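Textile Recycling Collection - Frequently Asked Questions
Updated 19/07/2025
14 shares

What can I put out for collection?
Clothing, bed linen, towels, curtains and paired shoes. Items may be worn or torn. They must be clean and dry. Wet textiles develop mildew within a few days and can spoil a full container.

What is not accepted?
Carpet, pillows, quilts, foam padding, and anything soiled with oil, paint or solvent. Pillows and quilts go to the bulky waste counter at the Beleck transfer station.

How should items be packed?
Use any closed plastic bag. Twist the neck and tie it. Boxes are not accepted because they soften in rain. The weight limit is 14 pounds per bag. Tie shoes together by the laces and bag them separately from clothing. 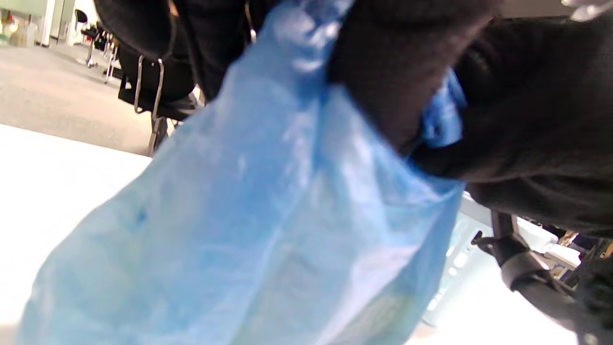 Bags over the limit are left at the curb with a tag. Repack the contents and put them out on the next collection date. There is no charge for a tagged bag.

When is collection?
Every second week in Vuldale and once a month in Beleck. Bags must be at the curb by 7 a.m. The February schedule runs one week later than normal while the sorting line is serviced.

Where does the material go?
All bags go to the Shboul sorting hall, where they are opened and graded by hand. Wearable items are sold to resale stores. Cotton that fails grading is cut into wiping cloths. Mixed fibers are shredded for insulation felt. The hall can process up to 3,000 pounds per shift.

Can a business or apartment building take part?
Yes. Buildings with more than 100 units can request a locked container. Smaller buildings use the curbside service. Businesses need a Pladport account - the form is available at the Vuldale office.

I put something out by mistake. Can I get it back?
Only before the bag is opened at Shboul. Call the office on the day of collection and give the street address. Bags are not labeled by household, so recovery is not guaranteed.

Who do I contact about a missed collection?
Tolera Yilma, route coordinator, Vuldale office. Report it within two working days.

3 comments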